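Medwood ends free bin bags in August

Well, it's official - the free rolls of bin bags are going away. Medwood starts charging for them in August, at $3 a roll, and you'll have to pick them up at the Benavides Street counter between 9 and noon. I stopped by this morning and the line was already out the door! The town says 507 households still get the free ones, mine included. Clarkel Road pickups stay the same, and if you have a roll at home you can keep using it (I've got 14 bags left, so I'm good for a while).

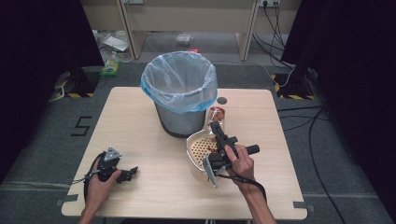
A metal wastebasket with a light-blue liner.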